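Grorkasel Opens Expanded Antibody Validation Laboratory in Darkley

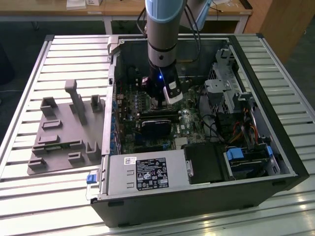

DARKLEY, Apr 12, 2018. Grorkasel, a supplier of primary antibodies and immunoassay reagents for life science research, today announced the opening of an expanded validation laboratory at its Darkley site. The laboratory will test antibodies used in Western blotting, immunoprecipitation and immunohistochemistry, and will issue lot-specific data with each product it clears.

The expansion adds 19 scientific and technical positions and brings together work that had been divided between two buildings. Testing under the new program began in January with the company's rabbit polyclonal antibodies against cell cycle proteins. Almost 1,000 catalog products are scheduled for review.

Under the program, each antibody is tested in cell lines known to express the target protein and, where suitable lines are available, in knockout controls. Products that show unexpected bands or staining will be held from sale until the cause has been determined. Customers who purchased an affected lot will be notified in writing and offered a replacement or a credit.

"Researchers need to know how an antibody performed in our hands before they commit their own samples to it," said Lev Chornovol, Director of Antibody Validation at Grorkasel. "We will publish the full blot, the lysate amount and the dilution, including results for applications in which we do not recommend the product."

Validation records will be available through Nirkum, the company's online data portal. Users may search by target, host species, application or lot number. Access is free of charge and does not require a customer account.

Grorkasel has also renewed its distribution agreement with Chrysikopoulos, which will continue to supply the company's antibodies to academic and hospital laboratories. Existing orders and catalog numbers are not affected.

About Grorkasel
Grorkasel develops and manufactures antibodies, control lysates and detection reagents for research use only. Its products are not intended for diagnostic or therapeutic use.

Media inquiries may be directed to the Grorkasel communications office in Darkley.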